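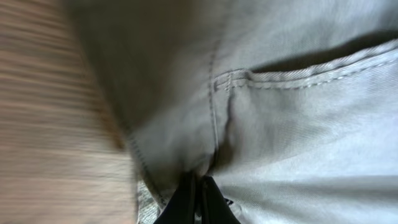
Light gray woven fabric, welt pocket with topstitching

Grelel Fabric Shaver and Care Set

Item: fabric shaver with charging cable, cleaning brush, clothes brush and storage bag
Brand: Grelel
Availability: in stock at the Altgate warehouse
Warranty: 18 months

Product information

The Grelel fabric shaver removes pills, lint and loose fiber from clothing, blankets and furniture covers. It is made for people who want to wear their clothes longer and do not like to send everything to the cleaner. The body is of matte plastic and it sits well in a small hand as well as in a large one. The switch is on the side, where the thumb finds it easily.

The shaving head has a steel mesh with over 300 small openings. Under the mesh turns a set of 4 blades. The distance between the mesh and the fabric is set with a ring around the head. The low position is for smooth wovens such as trousers, shirts and light jackets. The middle position is for sweatshirts and fleece. The high position is for thick wool and for sofa covers, and we advise to try it first on a place which is not seen.

How to use

Charge the shaver fully before the first use. Put the garment on a flat and hard surface and smooth it with the hand. Move the shaver in small circles with almost no pressure. If you press, the mesh will come too near to the thread and it can make a hole.

Please take special care at pockets, seams, buttons and zippers. A welt pocket stands a little higher than the cloth around it, and the blades can catch the stitching. Stop one finger before the edge and finish the rest with the clothes brush. The same is true for belt loops and for embroidery.

Do not use the shaver on lace, silk, open knits or on clothes that a person is wearing at the moment.

Cleaning

Empty the lint container when it is half full. Switch off the shaver, turn the head to the left and lift it off. Clean the blades with the small brush. Do not wash the head under water. The outside can be wiped with a cloth that is a little damp.

Technical data

Blades: 4, stainless steel
Height positions: low, middle, high
Charging: USB-C cable, adapter not included
Color: white or dark green
Replacement blade set: sold separately, see Marchuk spare parts

Questions from customers

Can I use it on linen trousers?
Yes, on the low position, if the linen is tightly woven. For soft and loose linen we recommend only the brush.

Does it work while it is charging?
No. For safety the motor is blocked when the cable is connected.

Do the older Fondness blades fit?
They do not. The Fondness head is narrower.

Customer reviews

Uliana Holovko
I did two coats and the seat of an old armchair on one charge. It is louder than I expected, but the result is very clean.

Erick Mwakyusa
Good for work trousers, where the inside of the leg always becomes rough. The bag is a bit tight for the clothes brush.

Delivery and returns

Orders are sent within 8 working days. An unused set can be returned in its original box. For questions about spare parts please write to Marta Vakulenko in customer service, using the contact form.

Page updated September 22, 2022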